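Automation and Everyday Work
Lecture 7: Can a machine do the chores yet?
Notes for students. Read before the seminar.

Where we left off

Last time we looked at the dishwasher and the washing machine, and at why neither of them looks anything like a person washing things. Both work because somebody redesigned the job. The plates go in racks, the door shuts, water goes everywhere. The parts that were hard to mechanize (clearing the table, scraping, loading, unloading, putting the good glasses on the high shelf) were left to whoever lives in the house.

This week's question is whether those leftover parts are now within reach. You will have seen the videos. My own answer is "some of them, slowly, in places that have been prepared," and I want you to come to the seminar ready to argue with it.

What counts as doing a chore

Before judging any claim, settle what the claim is. I use the following working definition in this course, and you should use it in your written work or say why you don't:

A machine does a chore if a person who wants the chore done can leave the room, come back, and not have to do it again.

It is a rude definition and it rules out nearly everything shown at trade fairs. A person standing by with a stop button has not left the room. A person operating the arms from next door hasn't either, in any sense that matters to the cost. If the towels have to be refolded, the chore has been done twice.

Note that the definition says nothing about speed. I would be happy with a machine that took all night to clear a kitchen, provided it was clear in the morning and the cups were in one piece.

Case 1: picking up cups

Start with something a small child can manage. There are cups on a table, some standing and some knocked over, and they need to be collected and stacked or thrown out. There is no heat, no blade, nothing heavy. If general household machines are close, this ought to be the sort of job they have finished with.

Consider what the job asks for. An upright paper cup can be taken by the rim or around the body, and if the fingers squeeze too hard it buckles. A cup lying on its side rolls when touched. Its mouth may point toward the gripper, away from it or off to one side, and each calls for a different approach. To stack it, the machine has to turn it upright on the way, which means the wrist has to start in a position that leaves enough room to finish the turn. A thin plastic cup bends differently from a paper one.
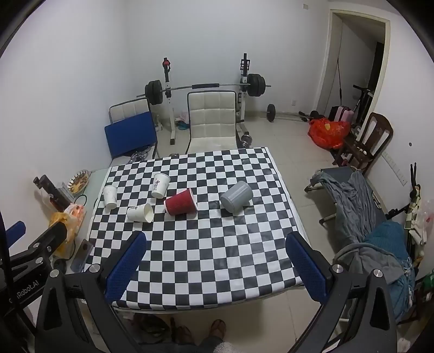 Shaohua Guo wrote in the margin of last year's version of these notes that I was setting the bar in the wrong place, that people also drop cups, and that a machine which gets most of them off the table has already saved somebody the walk. I have left the objection in because about half of every class agrees with it. My reply is that the saving depends on what happens to the rest. One cup left on the table costs very little. One cup pushed onto the floor with an inch of coffee in it costs more than the whole job was worth.

Two fingers with soft pads can hold any ordinary cup. Please don't spend your essay on the hand. The trouble is in the choosing: which cup first, from what side, and what to do when the neighbor gets nudged. People make these choices without noticing, and so they are badly placed to write them down as rules. Hence the current fashion for learning from human demonstrations, where a person does the task many times and a model is trained on the recordings.

I think this is the most promising approach we have. I also think its results are reported in a way that would not be accepted for a toaster.

Case 2: the Zelik trial

The Zelik trial is in your reading pack. The headline figure is 2,887 attempts at clearing and stacking, which sounds like a lot until you read the appendix. All of them were made at 2 tables. The lighting was fixed. The cups came from one supplier, and an attempt was scored as a success if the cup ended up in the bin area, whether or not it got there by falling.

Go through the appendix and mark every condition that your own kitchen would break. Yasuo Higuchi found 19 of them, and I have since had to concede all but one.

None of this makes the trial dishonest. The authors say what they did. The people who quote them usually leave it out.

Case 3: the shop floor

Factories are supposed to be the easy case, and for repeated work they are. At the Skurascombe plant a fixed arm has been loading trays for years with very little fuss. Then a second product was added to the line in May, in a bag in place of a box, and the arm was switched off for that product and a person put back. She takes more than 60 bags a shift out of a bin where they lie any way they like. The arm could reach every one of them. It had no good way of telling where one bag stopped and the next began.

Compare this with the Katayama handout from Lecture 5, where the bin problem was solved by getting rid of the bin. I would call that good engineering. I would not call it evidence that machines can handle mess.

Questions to put to any demonstration

Who set the table, and who resets it between tries?
Was the video cut? Is it playing at normal speed?
What did the machine do after its first mistake?
Has it been tried with objects the makers did not buy?
Where was the operator?

The third is the one I care about most. A person who knocks over a cup picks it up and carries on, usually in the middle of a sentence. Many systems repeat the motion that failed, in the same place, on a cup that has since moved.

For the seminar

Choose one chore you did yourself this week and write a page on it. List what you touched, in order, including the things you moved only to get at other things. Then mark the first step at which you would not trust a machine alone, using the definition above.

Also read the Selto product sheet, both sides. The front says the unit "handles everyday tidying." The back lists the floor types, object sizes and lighting it needs. Bring a one-sentence rewrite of the front that the back would support.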